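Interior Cleaning and Surface Care
Handout 6: Dust, dry methods and the cloth
Tutor: Delyth Pumphrey
Revised August 20, 2018

Read this before the practical. Handout 5 (detergents and pH) is assumed. Section 4 replaces the old page on cloth laundering, which had the wrong temperature in it.

1. What dust is

Indoor dust is a mixture. In a house or office most of it is textile fibre, skin flakes, soil brought in on shoes, paper fibre and soot. In a vehicle there is more mineral grit and less paper, and there is often pollen drawn in through the vents. The proportions matter to us for one reason: soil and grit are hard, and hard particles scratch. A cloth that picks up grit and is then rubbed across a soft plastic will mark it.

Large particles fall quickly and end up on floors and flat ledges. Fine ones stay in the air for hours and settle anywhere, including on upright surfaces. This is why a wall behind a radiator goes grey. Warm air rises past it, carries fine dust up with it, and some of the dust stays on the cooler surface.

2. Why dust stays put

Three things hold dust on a surface.

Static charge. Plastics charge easily when rubbed, and hold the charge longer in dry air. Polishing a plastic panel with a dry cloth can leave it attracting more dust than before.

Grease or residue. A thin film from hands, cooking, smoke or an over-applied polish turns loose dust into stuck dust. Once this has happened dry methods will not shift it, and you go back to handout 5.

Texture. Grained plastic, unsealed wood and woven fabric have hollows that a flat pad passes over without touching.

In the field you will nearly always meet all three together. Test with a clean white cloth, one light wipe, no product. If the mark on the cloth is grey and powdery, stay dry or barely damp. If it is brown or smears, there is grease.

3. The cloth

Cotton works by soaking up liquid. It is good with a wet method and poor with a dry one, where it mostly pushes dust along and leaves lint. Old cotton sheeting sheds less than new.

Microfibre is usually a blend of polyester and polyamide. In the better cloths the fibres are split during manufacture, giving each one a wedge-shaped section with edges. The edges and the gaps between them hold fine particles. A dry microfibre cloth also picks up a small static charge in use, which helps with light dust. Very slightly damp, it holds more and drops less.

Weight is given in grams per square metre. Heavier cloths have a deeper pile and suit delicate surfaces, as grit can move into the pile away from the surface. Thin, flat cloths suit glass. A heavy cloth will not go into a tight corner without being folded.

Colour coding: keep to the site's system. Red is widely used for toilets and washroom floors, but that is a workplace convention and has nothing to do with the cloth itself. A private household or a valeter may use any colour for anything. Ask on the first day and write it down.

4. Looking after cloths

Wash separately from cotton. Lint from towels fills the gaps in the fibre and the cloth stops picking up.

Wash at 60 degrees for general use, or as the label says if it gives less. No fabric softener, ever. It coats the fibre.

Dry on low heat or on a line. High heat can melt the fine ends, and a cloth in this state feels harsh when drawn over the back of the hand. Throw it out or keep it for bins.

Worked figures, from the Flinetti office contract. In the year before they changed their laundering, the site bought 2,152 cloths. In the year after, it bought 575. That is a drop of 1,577, or a little under three quarters. The number of rooms cleaned was the same in both years. Faustine Huet, who ran the contract, put most of the saving down to leaving out the softener and the rest to cloths being counted back in. We have no way to separate the two. Bring this up in your written answer if you use the figures.

5. Method

Work from high to low and from the far side towards the door.

Fold the cloth in half and in half again. This gives eight faces, four on each side of the fold-out. Use one face until it shows grey, then turn to the next. When all eight are used, take a fresh cloth. Do not shake it out indoors.

Wipe in straight, overlapping strokes in one direction. Circles put the dust back where you have just been. Use light pressure – if you find yourself pressing hard, the soil is stuck and needs moisture.

Spray on to the cloth, never on to switches, screens or perforated covers.

6. Recesses and tight spaces

Most complaints on inspection come from recesses: vents, trim joints, the strip behind a basin, window channels. A flat hand does not reach them. Bunch or roll the cloth so that a clean part leads, press it in gently, turn it a little and draw it straight out. Where there is a fine mesh or row of holes, brush first with a soft dry brush and collect the loosened dust with the cloth afterwards. Do not force damp cloth against the holes.

In narrow rooms, decide where you are going to stand before you start, and take in only what you need for that room.

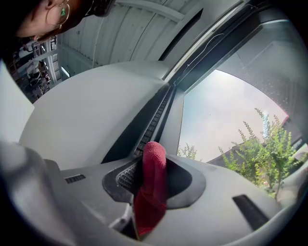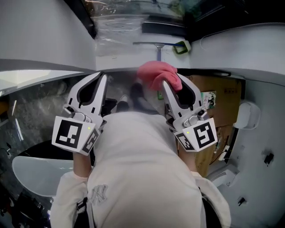
7. Vacuum or cloth first?

Vacuum first where there is loose grit, then wipe. Grit left on a ledge will be dragged by the cloth. On hard floors with only fine dust, the order is reversed: wipe the ledges, allow the dust to settle, then do the floor. Use a machine with a sealed body and a good filter, or the finest dust goes back out through the exhaust.

Check the bag at two thirds full. Suction falls off before the bag looks full.

8. For the practical

Bring four clean microfibre cloths, one soft brush and flat shoes. Gloves are provided. You will each be given one textured plastic panel and one glass panel, and will be asked to do the white cloth test on both before choosing a method. Write your choice down before you begin.

Reading: the Jayasinghe notes on fibre structure, first chapter only. The copies are in the tray by the sink store. Please put them back.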